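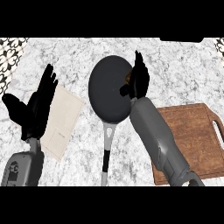 4.2 Two-handed kitchen tasks in simulation

Figure 3. Simulated counter for the pan task, with towel, frying pan and cutting board. Right hand at the pan, left hand open over the towel.

All policies in this section were trained on Platesard, our kitchen set, and tested on counters held out from training. Layouts are drawn at random – object pose, counter texture, backsplash, lighting. Both arms start from the same rest pose every time. Training used 3,000 demos, teleoperated by two of the authors and then replayed in the simulator to filter out bad ones. After filtering, 933 were thrown away, mostly for slips during regrasp.

Baselines: single-arm policy with the other arm parked (Pons), and a joint policy with no contact term (Allmont). Same encoder for all three, same training budget. We ran 800 test rollouts per method, with 5 training seeds pooled.

Main result. The contact term helps most when one hand has to hold while the other moves. Without it the idle hand drifts, and by the time it is needed it's often too far off to recover. Gains on one-handed subtasks are small, within seed noise. Pons does fine there, as expected, and fails nearly every time a brace is needed.

Failure cases. Two kinds stand out. First, the hand closes early on the rim and the pan spins on the marble. Friction matters alot here – the counter value was set low on purpose, after a suggestion from Yannick Masson. Second, thumb placement. The policy likes a wide thumb even where a narrow pinch would do, probaly because the demos lean that way. Sandrine Perrin relabeled a subset by grasp type and the bias shows up there too.

Not tested: liquids, lids, anything soft being lifted. Towel is simulated as cloth but only pushed or dragged. Transfer to the real arms at Pruvdale is covered in Section 5.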